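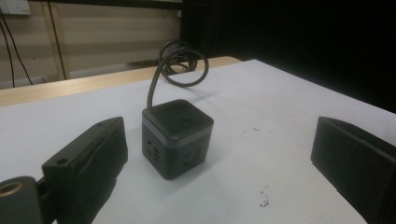

Collesell Lab Reports Method for Teaching Robots to Handle Objects With Cords Attached

VIRKBERG -- Researchers at the Collesell Lab have released results from a study on how robots learn to pick up and move household objects that have a cord attached. The method, called Tatlı, uses demonstrations recorded by people working with hand-held grippers, and it adds one step to the way those recordings are prepared before training.

Corded objects are common in homes and offices, and they cause trouble for robot arms that do well with cups, boxes and bottles. A power strip or a desk lamp may be easy to grip, but the cord pulls on it, catches on table edges and changes shape every time the object moves. A policy trained on rigid objects tends to treat the cord as background. The arm then closes on the cord along with the body, or lifts too fast and tips the object over.

The Tatlı method splits each demonstration into two parts: the approach, up to the moment the fingers touch the object, and the carry, from that moment until release. The two parts are labeled separately, and the carry is given more weight in training when the cord is in view. No extra sensors are added to the gripper. The labels come from the camera images and the recorded width of the gripper opening.

"We looked at where the arm was failing, and most of it was after the grasp," said Lihua Fang, who leads the project at Collesell. "The fingers were in a reasonable place. Then the cord came tight and the object turned in the grip. People slow down when they feel that, and you can see it in the demonstrations. We wanted the training to pay attention to those few seconds."

The team collected demonstrations on tabletops with objects that included a cube-shaped power strip, a desk lamp, a phone charger and a small fan. Each person was asked to move the object to a marked spot and set it upright. Cords were left coiled, stretched out or hanging over the table edge, and the arrangement was changed between recordings.

For the final evaluation, a robot arm attempted 133 pick-and-place trials with objects and cord arrangements that were not in the training data. The policy trained with the Tatlı labels dropped or tipped the object roughly half as often as a policy trained on the same demonstrations without them. Both policies used the same network and the same number of training steps.

The gain was largest for objects with a heavy cord and a light body. For the phone charger the two policies performed about the same. Fang said the charger is so light that the arm can drag its cord without much effect on the grip.

The study also looked at how many demonstrations are needed for a new object. With 50 recordings, the arm handled an unfamiliar corded object well enough to complete most attempts. Going beyond that number brought small improvements. With only 5, results varied widely from one object to the next, and the team does not recommend training on so few.

Some problems remain. The method does not plan for cords that are plugged in at the far end, and the arm has no way of telling that it has run out of slack except by what the camera shows. Dark cords against dark surfaces were missed more often in labeling. In 2 of the test arrangements, both with the cord wrapped around the object itself, neither policy completed a single trial.

"A wrapped cord is a different task," Fang said. "You have to unwrap it first, and our demonstrations didn't include that. We're recording those now, with two grippers -- one to hold and one to pull."

The lab plans to release the labeling code and part of the demonstration set in September. The data will include the gripper recordings and the split points between approach and carry, along with notes on the objects used. Trials with plugged-in cords are being set up with Ustatley, a Virkberg equipment firm that is providing test benches for the work.

Research groups that want early access to the code, or that would like to contribute recordings of their own corded objects, can write to the Tatlı project in care of the Collesell Lab, Virkberg. Media requests should be sent to the lab's press desk.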